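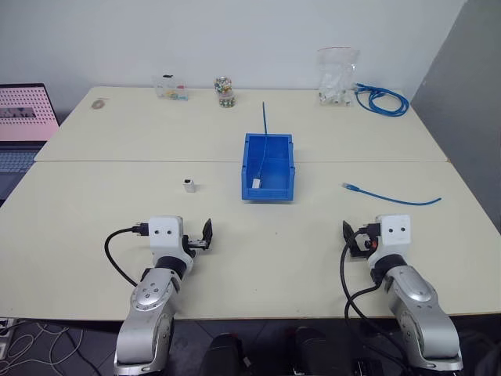

盒里一根网线,盒外右边一根,左边立着那个白色小方块

网线翘着不肯躺进收纳盒,另外这个白色小方块能用来接网线吗?

Larysa Kravets 发布于 弱电与收纳版

先说一下情况。我们工作室刚搬完,隔壁间要拉一根网线过去,我翻箱倒柜找出来一堆蓝色的网线,没有一根够长的。最长的那根是5米,我从路由器那边比划了一下,走墙角的话要9米才够。买新的当然行,可是家里躺着这么多旧线,总觉得不用可惜啊(我妈遗传)。

然后我在装杂物的袋子里摸到一个白色的小方块,正面有个黑洞洞的口,就是照片里立在蓝盒子左边的那个。我猜是那种两头都能插网线的直通头,可上面一个字我都没找到,又怕是老电话线用的,插坏了怎么办?

再一个就是收纳的事,说出来有点丢人。我专门拿了个蓝色塑料盒来装网线,结果这线硬得很,白色的水晶头倒是乖乖躺在盒底,线身直接从盒子里竖起来,往后面翘着,我按下去它又弹起来,按下去又弹起来!换了三种卷法都没用。右边那根我干脆没往里放,就摊在桌上,尾巴还自己打卷。

所以想请教大家:
小方块到底能不能用,怎么判断?
两根线中间接一下,网速会不会掉很多?
这种硬脾气的线到底怎么卷才肯待在盒子里?

对了,线要从两张拼起来的桌子中间那条缝附近过,桌子是并在一起的,不是一整张,偶尔会挪,接头放那儿行不行也顺便问一句。谢谢各位了!

Stepan Yurchenko

先回答小方块。光看照片我也不敢打包票,外形像直通头,但有些长得差不多的东西是电话口的,还有的是一分二。你把它拿起来,对着灯往口里看,数金属弹片。网线的口是八根,电话的口一般是四根或者六根,而且口明显窄一点,网线的水晶头根本塞不进去。塞不进去千万别硬怼,弹片压歪了就废了。

再翻过来看另一面。对面也有一个同样大小的口,那多半就是直通头。要是对面出来两个口,那是分线的,别拿来上网用,很多人以为能一根线变两根,插上以后两台电脑只有一台能通,或者都时通时断。

判断是直通头以后,先别急着往墙角里塞!把两根线在桌上接好,一头插路由器,一头插笔记本,关掉无线,开网络设置看连接速度。显示千兆就说明八芯都通了;显示一百兆,说明有某几芯接触不好,先换根线试,再换直通头试,一次只换一样,不然你分不清是谁的毛病。我去年在 Amska 的旧办公室就吃过这个亏,线和头一起换,折腾到晚上十一点还不知道问题出在哪。

网速的问题,接一个直通头基本感觉不出来,你这点长度离标准上限的一百米远着呢。我家阳台那根30米的中间就接了一个,看视频、传文件都正常。怕的是一路接好几个,每多一个就多一个可能松的地方。

桌缝那里我劝你别放接头。桌子一挪,线一扯,水晶头那个小卡子很容易断,断了以后看着插着,其实一碰就松。把接头往墙那边移,用魔术贴固定在桌腿或者踢脚线上,两边各留一小截松的。线身过桌缝倒没事,别让两张桌子把它夹住就行。

Thu Khương

哈哈哈哈哈那个竖起来的线我太懂了,我家也有一根这样的,像眼镜蛇一样!

我来说卷线吧,前面那位讲的接头我不懂。硬的网线里面有两种可能,一种是单股铜芯的,本来就是给埋墙里用的,天生硬;另一种是普通跳线,但是之前一直朝一个方向绕,拧着劲儿了。第二种有救。你把它整根拉开,一头捏在手里,让另一头垂下去自己转,转到不转了为止(我是站在楼梯上干这事的,邻居路过看了我好几眼)。拧劲儿放掉以后摊一个晚上,第二天再卷,听话很多。

卷的时候不要绕在手掌和胳膊肘上,那样越绕越拧。要一圈正、一圈反:第一圈正常绕,第二圈手腕往里翻一下再绕,这样两圈的劲儿互相抵消。刚开始会觉得自己手很笨,多绕几次就顺了。圈的大小按盒底来,比盒底小一点点,别贪小,圈越小它越想弹。

卷好必须扎!不扎什么卷法都白搭。我用的是 Rarkeo 的魔术贴扎带,一卷剪成小段,扎两处,对着扎,线头也压在扎带里面,不要让水晶头那端自己露在外面,你那根多半就是线身没人管才往上跑的。不要用铁丝扎带,会勒出印子,也不要用橡皮筋,夏天化在线上黏糊糊的,我到现在还有一根摸着恶心的。

还有你那个盒子是敞口的,边又是斜的,硬线顺着斜边就往上爬了。要么换个直边的深一点的,要么干脆挂起来。我最后就是在门后钉了排钩子,一根一个钩,找的时候一眼看见长短。扎带上贴块胶布写上多少米,下次就不用全拆开来量了,超省事!

Đức Ông

直接买根新的不就完了,十米的又不贵。旧线丢盒子里,上面压本书。

Larysa Kravets 追问并更新

谢谢大家!我刚才打着手机灯看了,里面是八根弹片,对面也有个一样的口,水晶头插进去咔哒一声,很爽快。按 Stepan Yurchenko 说的先在桌上试,第一次显示的居然是一百兆,我心都凉了,换掉其中一根线之后就变千兆了,原来是那根旧线的问题,已经贴了胶布写上"坏"。

可是换上的这根短了一截,两根加起来还是差一点点到隔壁,气死。先从门边走近路顶着,等我再找找抽屉里有没有长一点的。

卷线那个一圈正一圈反我练了半天,前面几圈特别漂亮,到后面就乱了,不过扎上两道以后总算肯躺在盒子里了!楼梯放线我打算晚上没人的时候再去试。

还想问一句,单股的硬线是不是看外皮就能认出来?我这堆里有粗有细,不知道哪些可以拿去走墙角。

Stepan Yurchenko

看外皮上印的字,有 SOLID 的是单股,有 STRANDED 或者 PATCH 的是多股。没印字就用手弯一下,弯完保持形状的多半是单股,会慢慢回来的多半是多股。走墙角、不怎么动的地方用单股挺好,桌子之间经常挪的那段用多股的。标了"坏"的那根先别扔,剪掉两头重新压水晶头,十有八九能救回来,很多时候坏的就是头。压线的时候两端都按568B来排就行。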